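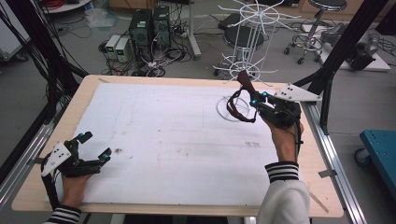
4. Drying, curing and the keeping of aroma

4.1 Material

The plants were drawn from two licensed hemp holdings, Cludwood and Brennan, which lie in the same valley but differ in soil and in shelter. Both had sown the varieties Ivik and Lukby in May, from seed bought in a single lot, and both had followed the common planting plan set out in Section 3. A total of 80 plants was cut for the work reported in this section, divided equally between the holdings and between the varieties. Plants showing grey mould on the upper flowers were left standing and the next sound plant in the row was taken in their place. At Brennan this happened more often in the lower rows, where the ground stays damp well into the morning.

Cutting was done before noon. Stems were tagged at the base and carried to the drying shed in open crates. The large fan leaves were removed on the day of cutting, but the small leaves close to the flower were left on until drying was complete. Growers in the district are divided on this point. Those at Cludwood have long trimmed their crop fresh, on the grounds that the work goes faster, and they agreed to change their usual practice for the season so that both holdings could be treated alike.

4.2 Drying

Stems were hung upside down on wires in two sheds. The sheds were kept dark apart from the time needed for inspection. In the first shed (the slow shed) air was moved gently by a single fan turned towards the wall, and no heat was used at any stage. In the second (the warm shed) a heater was run at night and the doors were opened on dry afternoons. Each shed held half of the plants from each holding, and the position of every stem on the wires was drawn by lot.

A stem was judged ready when a side branch of middle thickness broke cleanly on bending. The same person made this judgement throughout. We recognise that it is a rule of thumb, and a moisture meter was tried beside it in the early days of the work. The meter gave readings that varied widely between flowers on the same stem, depending on how tightly the flower had been packed into the clamp, and its use was given up. Work tables differ in their surface and covering; one with a large white sheet over most of its top is shown in Figure 3. No comparison of surfaces was attempted.

Stems in the warm shed were ready well before those in the slow shed. The difference was greater for Lukby, whose flowers are dense and hold water at the core. Several Lukby stems from the slow shed passed the bending test and then softened again in the jar, which suggests that the test reads the branch more faithfully than the flower. These jars were left open for a day and then closed, and they are marked as a separate group in the tables.

4.3 Curing

Trimmed flower was placed in 162 glass jars, filled to the shoulder. Jars were stored in a cupboard for 28 days. They were opened daily in the first week and twice a week after that, and the contents were turned by tipping the jar. Any jar giving off a smell of ammonia on opening was withdrawn. All the jars withdrawn in this way held Lukby from the slow shed.

The last jars were closed on 20/11/2020 and were moved that day to the tasting room, where they were given coded labels by Gráinne Cullinane, who took no part in the scoring.

4.4 Scoring of aroma

Aroma was scored by a panel of 65 adults recruited through growers' meetings and a notice in the local library. Panel members were asked to smell the flower and nothing more; no sample was burned, heated or eaten. Each member received six jars in one sitting, with a break after the third, and rated each for strength and for liking. They were also invited to write down up to three words for the smell. Coffee was offered at the break in the first sittings. It was stopped when two members remarked that it made the jars that followed seem flat.

Strength was rated higher for flower from the slow shed in both varieties. The gap was plain in Ivik and narrow in Lukby. Liking followed the same order in Ivik. In Lukby the two sheds could not be told apart on liking, and the words chosen by the panel may help to explain why. Slow-dried Lukby drew "pine", "pepper" and "orange peel", but also "cellar" and "wet hay", sometimes from the same person about the same jar. Warm-dried Lukby was most often described as "hay" or "tea". For Ivik the words were more settled, with "lemon" and "cut grass" leading in both sheds.

No difference between the holdings was found on either scale once shed and variety had been allowed for. This was not expected by the growers, several of whom had told us with some confidence that they could pick out a Cludwood crop with their eyes shut. The panel included members from both holdings, and their scores for their own flower were no higher than their scores for the other.

4.5 Limits of the work

The sheds differed in more than heat. The warm shed is the smaller of the two and has a concrete floor, whereas the slow shed stands on packed earth, and the effect of the floor cannot be separated from that of the heater. Only one season is covered, and it was a wet one at harvest. A dry autumn might well favour Lukby in the slow shed, as the faults recorded there all point to water left in the flower.

The panel was drawn largely from people who already grow hemp or buy it. Their idea of a pleasant smell has been shaped by the crops they know, and the liking scores should be read with that in mind. The strength scores are likely to be less affected. Scores for each jar, together with the words written by the panel, are given in Appendix B.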